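By the Turkside demo desk | Posted in November
Reading time: 3 minutes

We use cookies to keep this page working and to remember that you already closed the newsletter box. Manage your choices at any time.

The Turkside Tabletop Demonstration Visit

The Tabletop Visit is the booking most people start with, usually after asking whether they could just have the brochure. They can. It has a nice cover. It will not tell you what happens when a gripper meets a bag of snacks, and the visit will.

We bring the hand-held grippers, a box, and a selection of things that were never designed to be picked up by a machine. You supply a table and a socket. The demonstrator works through the pack-and-clear routine at normal speed, then again slowly, then again with your items, which is where it gets interesting. Keys are popular. One customer in Fleltthorpe handed us a peeled egg, and we have since added a line about eggs to the booking form.

What's included

Visit length: 200 minutes, including setup and the part where everyone wants a turn
Group size: up to 5 people at the table
Item kit: 214 objects, mostly soft, thin, shiny or annoying
Travel: Fleltthorpe and Pramavberg at no extra charge, elsewhere by quote
Booking code: 1949

You don't need a lab, and we'd rather you didn't tidy up too much. Living rooms, stock rooms and back offices all suit us fine. The table should be one you can walk up to from at least two sides, and it should not wobble. Leave the tablecloth on if it has one. Cloth wrinkles and slides, and a gripper that only behaves on bare steel is going to have a hard time at your place.

Hands-on time comes in the second half. The grip follows your fingers, so there is very little to learn, although people who play a lot of video games do tend to announce that they already know how. Then they try the banana pouch.

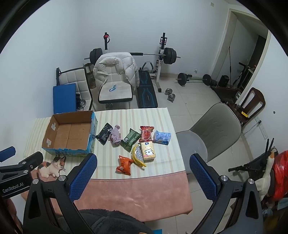 Ready to load: soft packs, a tissue pack and a crumpled cloth next to the open box, with the blue finger pads up front.

Choosing your items

Bring things you handle every day - the packet that always tears, the pouch that folds in half, whatever your staff complain about. Please leave out anything sharp, hot, alive or of sentimental value. Plush toys are welcome and generally do very well.

The Bastos add-on

For a longer session, add the Bastos sorting module. It swaps the single box for a set of trays and takes up the rest of the afternoon. We recommend it for teams who plan to write a report afterward and need something to put in it.

Booking

Visits run on Wednesday only, morning or early afternoon. Pick a slot, enter the code, and tell us about parking and stairs. The stairs question is not a formality - the item kit is heavier than it looks, and we carry it both ways.

Newsletter: new visit dates and kit changes, sent when there are any. Enter your email address to subscribe.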